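Prirner opens applications for winter founder program
September 3, 2018

Prirner, the startup accelerator based in Brudstead, is taking applications for its second founder program, which begins in December. The first round drew 186 applicants, and the group plans to accept 11 companies this time, up from eight.

Each company gets desk space for 12 weeks, weekly sessions with mentors and a $25,000 loan with no interest for the first two years. Prirner does not take equity.

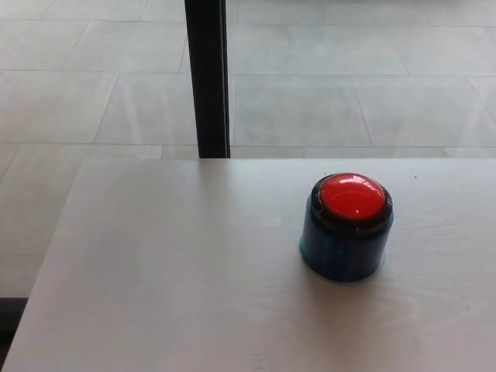
Program director Candela Vidal said the main change is in who can apply. Last year, teams had to have at least two full-time founders. Solo founders are now eligible, and so are people who still have a day job, as long as they can attend the evening sessions.

"We turned away good applications over a rule that didn't help anyone," Vidal said. "Some of those people went ahead and built the business by themselves."

Law firm Mac Giolla will again offer each team free help with incorporation and contracts. Celtetti, a bookkeeping service that went through the first program, will run a session on pricing and cash flow.

The program closes with an evening of short pitches at the Brudstead library, with room for roughly 200 guests. Tickets will be free, but registration is required.
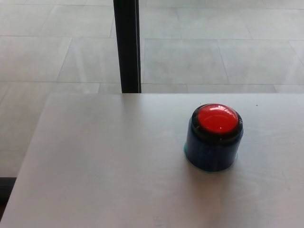
How to apply

The form is on the Prirner website and asks for a one-page summary, a short budget and the names of two references. A working product is not required. Applicants on the shortlist will be invited to a 25-minute interview, in person or by phone. Companies that applied last year may apply again and should note what has changed since then.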